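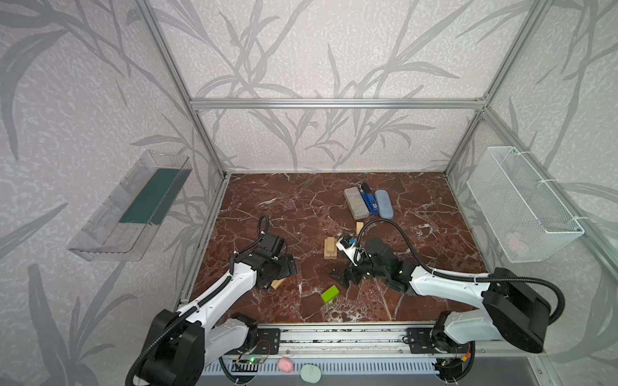 Towns should stop charging fines for overdue library books

The library in Pleltmont still charges a fine for every day a book is late. I think it should stop, and I say that as someone who returns books on time and has paid very little over the years.

The usual case for fines is that they teach responsibility. I used to accept that. Then I spent a winter helping at the front desk and saw who paid. People with money handed over a few dollars and went on being late. Parents with four picture books out and a long shift at work got to 11 dollars, which was the point where the card was blocked, and we didn't see them again. Neither did their kids.

Jean Leckie ran the children's room for 16 years and kept her own notebook of blocked cards. She showed it to me once. Most of the names were under ten years old. A child that age doesn't drive and doesn't decide when the family goes into town.

The second argument is about money. The town budget lists fines as income, so it looks like a loss to give them up. But the staff time spent on collecting them is listed somewhere else. Somebody prints the notices, somebody takes the phone calls, and somebody has the argument at the counter about whether the book was dropped in the box before closing. 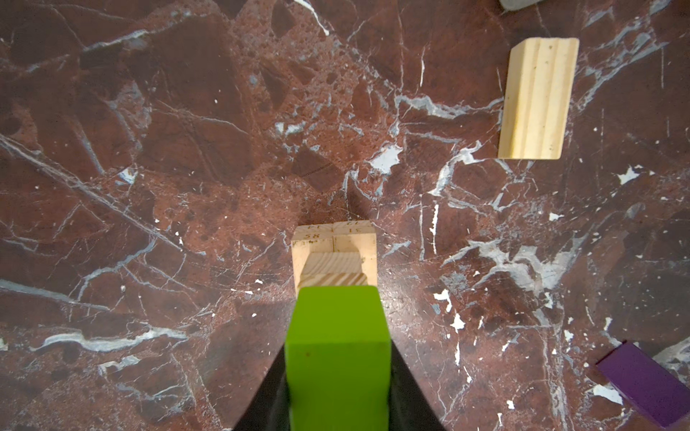 Brernerthorpe dropped its fines two years ago. Yetunde Balogun, the director there, told me that the shelves look the same as they did before. If a book is gone for 80 days, the borrower gets a bill for the price of it, and the bill is canceled when the book comes back. That seems fair to me. A lost book costs the town something. A book that is three days late usually costs it nothing, unless another reader is waiting, and in that case a phone call does more good than a quarter.

Innes Menzies has written to the paper to say that rules without penalties are only suggestions. I like Innes, but he is wrong on this one. There is still a penalty in the Brernerthorpe plan. It falls on people who keep books, and it leaves the slow ones alone.

The board takes up the question in October. I hope they vote to end the fines and clear the old balances on the same night, starting with the children's cards.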